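How to Lose a Balloon and Still Pass Physics

2022-04-25

The students of Tudham Academy have sent 92 experiments to the edge of space and gotten most of them back. The exceptions are in a lake, a quarry and, for one memorable winter, the gutter of a dentist's office.

High-altitude ballooning is the cheapest way a teenager can do anything resembling space science. You fill a latex balloon with helium, hang a foam box under it, and let go. Somewhere past 90,000 feet the balloon bursts, a parachute opens, and everyone piles into a van to argue about directions.

Irena Borkowska has taught the elective for six years and still flinches at the letting-go part. "You spend a whole semester telling them to be careful with the equipment," she says. "Then you throw the equipment into the sky."
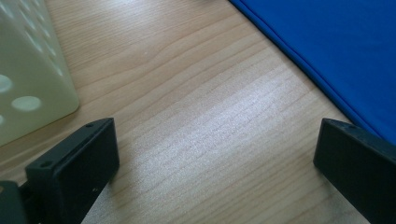 A tabletop in the light, with a pale plastic container in the corner.

The class runs on a budget of $2,952 a year, a figure Borkowska can recite the way other people recite a childhood phone number. Helium eats most of it. The rest goes to tracking radios, hand warmers, and a brand of tape she refuses to name in print in case the store runs out.

This spring's big flight was called Terkorell, a name arrived at by a vote that went badly. It carried a radiation counter, a packet of lettuce seeds, and a pressure sensor built by junior Rodrigo Sequeira, who had already built it twice before and did not enjoy the first two.

"The first one read zero at sea level," he says. "The second one also read zero, but with more confidence."
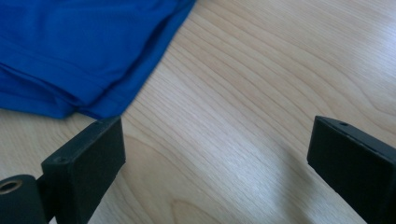 Blue fabric at one end of a light wooden table, black gripper fingers at the other.

Launch morning started at an hour most of the class had known only by reputation. The wind forecast had been revised overnight, and the predicted landing site had moved from an agreeable hayfield to the far side of the Mösli ridge, where the roads are mostly a matter of opinion. Halina Sobczak, a senior and the flight director, made the call to go anyway. She had a chemistry test that afternoon and has declined to say whether this was a factor.

The balloon went up straight and fast. For 222 minutes the position reports came in on schedule, and the chase van followed them with the radio on and a sack of bagels going around.
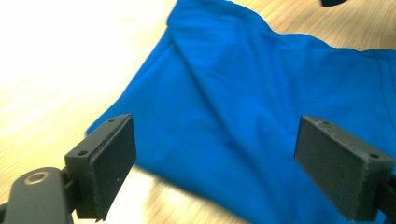

Then the reports stopped. Sobczak told the driver to pull over at a gas station, where she spread a paper map across the hood and drew a circle on it. The circle contained two farms, a creek and a golf course. Opinion in the van favored the golf course, on the grounds that it had a snack bar.

It was in the creek. More exactly, the parachute was in the creek and the box was in a willow above it, dry and ticking away. The landowner, Waldemar Szewczyk, had found it first and had been standing guard with a rake. He had read the label, which says HARMLESS in large letters, and had drawn his own conclusions about anything that needs to say so.

He lent them a ladder. He also asked sensible questions about the lettuce, more than the school board ever has.

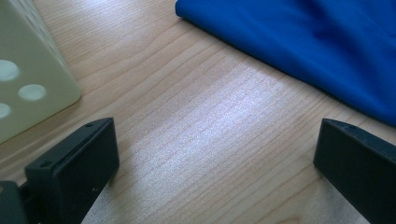

Tudham Academy High-Altitude Science Club

The data took another two weeks to sort out. Sequeira's sensor worked on the way up, sulked near the top, and recovered in time to record its own arrival in the tree. The radiation counter behaved beautifully. The seeds have been planted alongside a batch that stayed home, and so far both groups look like lettuce.

Barbara Olszewski, an engineer at the instrument maker Triltier, visited the class to go over the results and stayed through lunch. She spent a good part of the visit on the missing position reports, which she traced to a battery connector pushed in most of the way. At her own job, she told the students, the same mistake comes with a much longer meeting.

The next flight is planned for November. Sequeira is starting on a fourth sensor, and Borkowska has ordered more tape. Szewczyk has been invited to the launch and says he'll come if someone returns the ladder.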